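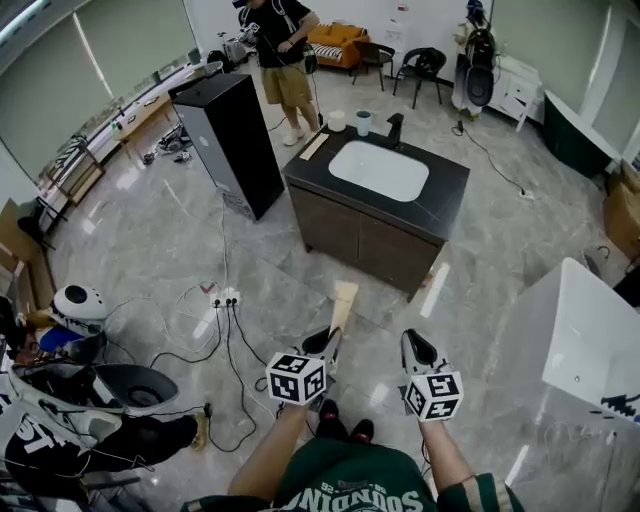 スポンジを一回つかむのに、右の指は四回やり直した。

ビンドゥ・ナダールは息を吐いて、両腕を少し下げた。グリッパーは一つずつなら軽い。二つを前に突き出したまま立っていると、二十分で肩にくる。

「閉じきってない」と窓側からホリスが言った。「記録だと、右が途中で止まってる」

「ばねが強いんだと思う。三月に替えたやつ」

「戻す?」

「戻すと今度は木片が滑る」

ここはシュターデル通りの共同工房で、前は浴室設備の店だった。会費は月に五十六ユーロ、工具は使い放題、暖房は別料金になる。ビンドゥが洗面台の片づけを覚える機械を作りたいと言ったとき、反対した会員はいなかった。賛成した会員もホリスだけだった。

指は三代目になる。初代は印刷した樹脂が根元から割れた。二代目は割れなかったが、コップを持つと指先が外へ逃げた。三代目の図面はファンドホルムの掲示板で拾い、長さだけ直してある。立方体のマーカーは自分で印刷して貼った。最初の一組は角がずれていて、位置の計算が十三ミリ狂った。貼り直すのに一晩かかった。

「もう一回いく」とビンドゥは言った。

「番号、七十二から」

左で洗面台の縁の位置を確かめ、右をスポンジの上へ運ぶ。真上から下ろすと指の背が天板に当たるので、手首を少し寝かせる。握りを引く。途中で固くなる。そこでいつも力を入れすぎていた。今度は止まったところで待ち、それから引いた。

スポンジが持ち上がった。

「記録は」

「閉じた。けど遅い。二秒ぐらいかかってる」

「遅くていい」

「いいの?」

「腕のほうが、どうせもっと遅い」

腕はまだない。ジャークゲートの中古業者に頼んであり、届くのは来月だと言われている。先月も来月だと言われた。

ビンドゥはスポンジを元の場所に置いた。向きが前と違ったが、そのままにした。

「次、コップ」

「どっちの」

「水色」

ホリスが番号を読み上げた。ビンドゥは肩を一度回して、また両手を前に出した。右の指が開くとき、小さくきしむ音がした。油を差すのは昼のあとにすることにした。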